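Artificial flowers

Artificial flowers are imitations of natural blooms made for display in homes, shops and halls. Most have a molded or fabric head on a green stem, often with a wire core so the stem can be bent. White kinds are sold singly or in bunches.

The Geravau pattern book lists 201 kinds — 95 of them white. Its compiler, Ghazal Kermani, grouped them by petal shape. 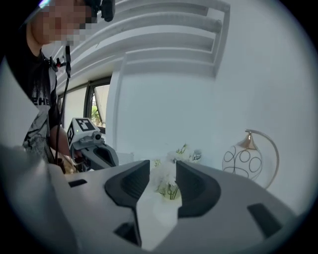

Bunches are commonly set on a side table near a lamp. Dust is removed with a soft brush, and fabric petals fade in direct sun.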